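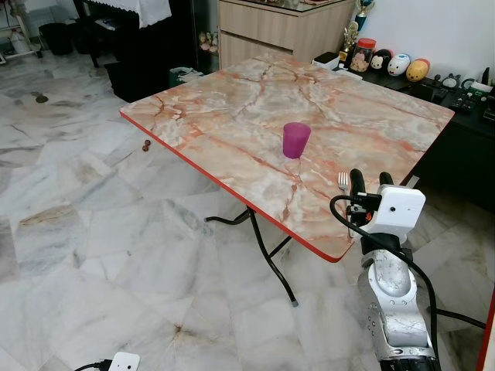 Page last changed: October, late evening

The arm budget, again

So the wrist is on, the arm is clamped, and I have 31 left in the robot envelope. The plan said I would have 2,304 spent by now and a decent table to show for it. The arm ate the table. It's working over the folding one with the marble top, the cup and fork came out of the kitchen, and the line in my spreadsheet marked "work surface" now reads zero.

Gizella Barta, who has been through this twice, told me to price the cables before the arm. I priced the arm. Then I priced it again from Dradis, who wanted 20 extra for a box to put it in - a box! - and went with Szabó in the end.
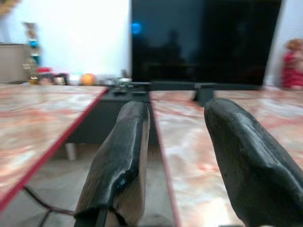

Fingers are the next fight. Skimenstead sells them in sets of 3, for a hand that needs two, and I've been staring at that listing for a week. A spare is sensible. I'd also like to eat lunch.

Still on the list: more cable clips, a second cup in some other color, postage to Stustumdale for the power supply I ordered in the wrong voltage. The table can wait till spring.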